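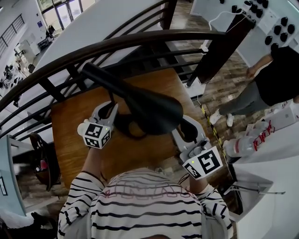
Photo: Stonow robotics club

Filed under: Student Projects, Robotics, Club Notes

We spent most of this term on the bicycle saddle task. The project is called Skornby, and the idea is simple enough to explain to a first-year. A person picks up an object with a pair of hand-held grippers, moves it, and puts it down. We record the motion and later try to get a robot arm to copy it.

The saddle was my suggestion and I have heard about it since. It is wide and rounded at one end, narrow at the other, and it sits on a long post that wants to swing around as soon as you lift it. A box or a mug you can grab almost anywhere. With the saddle you need both grippers, and you need to decide early which one is going to take the weight.

The white blocks on the grippers carry the square black-and-white markers we use for tracking. Most of our bad recordings came down to those. If you turn your wrist too far, the marker faces away and the position jumps. New members do this constantly for the first session, then learn to keep their wrists still and move from the elbow instead.

We set a target of 50 good recordings before the end of term. We got there, but it took 4 sessions when I had planned for two. We threw out a whole batch after I changed a setting in the middle and forgot to write it down. There is now a paper log and I am the one who has to fill it in.

We work on the wooden table upstairs by the railing. The light from the windows is good in the afternoon. The table is a bit low for tall people and my back was sore after the longer sessions.

The next step is training. The software we use is called Mạc, written by two former members, and it runs slowly on the club computer. A run of 600 steps is enough to tell whether the data is any good. The first one picked the post end every time and ignored the saddle end, so we have some work to do.

In July we go to the Bistier student meet with a team of five. I would like to have the saddle working by then. If not, we will take the mug.

Last updated: 9 May 2025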